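Can a robot fold my laundry yet?

I have been asking some version of this question since I bought my first robot vacuum. My friend Elmarie Botha runs the back office of a dry cleaner in Fusstead, and she asks it more often than I do. Her shop presses more than 300 shirts a week, and every one is folded by hand.

My short answer is no, with some progress.

Cloth is hard for a machine because it has no fixed shape. A mug looks like a mug from any side. A towel dropped on a counter lands differently each time, and the corner you want may be under the rest of it. 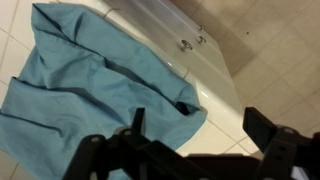

A person finds that corner by feel. We pinch, lift, give it a shake and let gravity do part of the job. Most grippers have two stiff fingers and very little sense of touch, so the software has to guess from camera views where one layer ends and the next begins.

Picking the cloth up is the easier half. Close the fingers on any fold and something will come with them. Laying it back down flat is where I would expect the trouble.

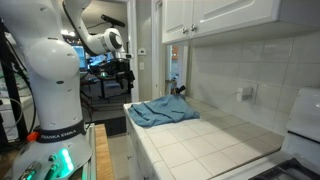
What I would pay for

Elmarie says she would rent a machine tomorrow if it could do 20 shirts an hour without help. I would settle for one that wiped the counter and hung up the dishcloth. Neither of us wants to clear the room for it first. My kitchen has a stove, cords and cupboard doors in the way, and they are staying.
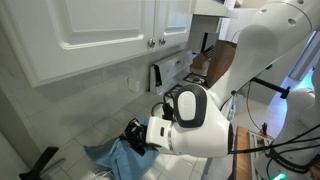 2 min read

I plan to look at this again in May, along with dishwasher loading, which I think will come sooner. Plates keep their shape. Until then the towels are mine to fold.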